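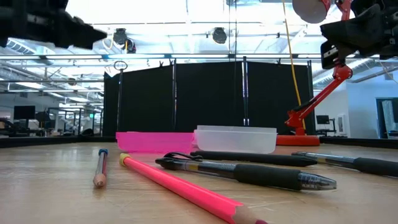
La mesa con los lápices, los bolígrafos y las dos cajas, la rosa y la blanca.

lytvynenko_m
7 de febrero de 2022
Hola a todos. Quiero ordenar de una vez mis cosas de escribir y tengo una duda. La bandeja rosa es baja y la caja blanca es un poco más alta. ¿Ustedes separan lápices y bolígrafos, o ponen todo junto? Perdonen mi español, todavía lo estoy aprendiendo.

clundlow42
Separados, siempre. El grafito ensucia las cajas translúcidas y después se limpia mal. Yo pondría los lápices en la rosa.

allon_327
No estoy de acuerdo. Para tan pocas cosas, dos cajas es demasiado. Todo a la blanca y la rosa para clips. ¿El lápiz corto todavía lo usas?

lytvynenko_m
Sí, lo uso para hacer listas. Con la tapa azul lo encuentro rápido en el cajón.

altden
Mide primero los lápices. Yo compré una caja de 17 cm y el lápiz nuevo no entraba, tuve que ponerlo en diagonal. El rosa neón tuyo parece bastante largo. Y los bolígrafos de gel yo los guardo acostados.

allon_327
Acostados o de pie, a mí me escriben igual.

altden
A mí no. En julio perdí dos por tenerlos con la punta hacia arriba.

lytvynenko_m
Gracias. Voy a probar con los lápices en la rosa y mañana mido el cajón.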